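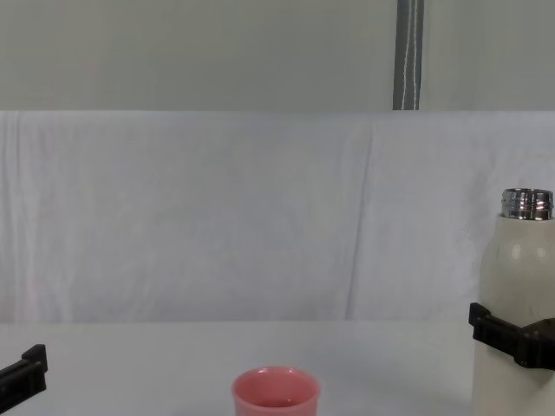

Bernadette Ó Conaill owns one bottle and two cups, and she would like you to own fewer of both.

"I counted mine in January last year and I had 40," she says, laughing so hard she has to put the phone down for a second. "Forty drinking things! For one woman and a dog who drinks out of a bowl."

These days she runs Hegarty, the little repair and swap shop on the corner that used to sell curtains, and drinkware has turned out to be the part people love most. They bring in travel mugs with a missing lid, insulated bottles that smell like old soup, tumblers the kids grew out of. She cleans them up, finds the right gasket or cap, and sends them home again with somebody new. Since she opened the doors, 1,690 pieces have gone back out.

I wanted to talk to her because I had a bottle problem of my own (a mint one from Drulel, no cap, living at the back of a cupboard for three years), and within five minutes she had me fetching it so she could hear me tap it.

"Tap it with your fingernail, go on. Is it a dull sound or does it ring? Dull is what I like. Now fill it with hot water and hold it. If you feel a warm patch on the outside, the vacuum has gone. It's still a fine bottle, it'll just be a cold water bottle for the rest of its life. Or a vase! I've got tulips in one right now."

Mine passed. She was more pleased than I was.

Caps are where most bottles die, she told me. The steel body can go on for decades, but the cap gets left on a train or chewed in the dishwasher, and then the whole thing goes in the trash. Bernadette keeps 306 loose caps in shallow drawers, sorted by the width of the neck and then by thread.

"People think a cap is a cap. You try one and it goes round nicely, and then on the last half turn it jumps. That's the wrong thread, and if you force it you'll have a wet bag. I go backward first. Turn it the wrong way, very gently, till you feel it drop, and then turn it on. My father did that with jam jars and I do it with everything."

She has strong feelings about the threads themselves, too. A steel neck gets gritty in the grooves, and a sponge slides straight over the top of them. She uses an old toothbrush and a paste of baking soda, one slow trip around the ridges, then a rinse, then the bottle stands open on the counter overnight. Open is the important word. "Never, ever put the cap on for storage. If you take one thing away from this call, let it be that. A bottle wants to breathe when it's off duty."

Does she have a favorite? She went quiet, then admitted to a cream Brorkis she has carried for years, with a dent from a ferry staircase. "It's ugly on one side and gorgeous on the other. I turn the gorgeous side out."

Cups are a gentler subject. Her partner in the shop, Omid Ghorbani, looks after those, and he came on the line for the second half of our chat. He's a retired school cook and he thinks a small cup is one of the nicest objects in any house.

"A big mug, you forget about it," he says. "It goes cold and you drink it anyway, sadly. A small cup you finish, and then you get up and pour again, and you look out the window while you're there."

He likes straight sides, a rounded rim that's a touch thicker than the wall, and a matte finish if he can get it, in a color that makes him cheerful. Pink sells out first – he has no idea why, but he's delighted. The ones with chips he drills and turns into planters for chives.

The next thing for the pair is a trade with Zorkano, a caterer clearing out a storeroom of 1,000 tumblers. Bernadette has said yes without knowing where she'll put them. Omid has already measured the hallway.

"We'll be climbing over cups until spring," he says, and from somewhere behind him I hear her shout that it'll be wonderful.

If you have a cap with no bottle, she'd like that as well. Drop it through the mail slot, and please rinse it first.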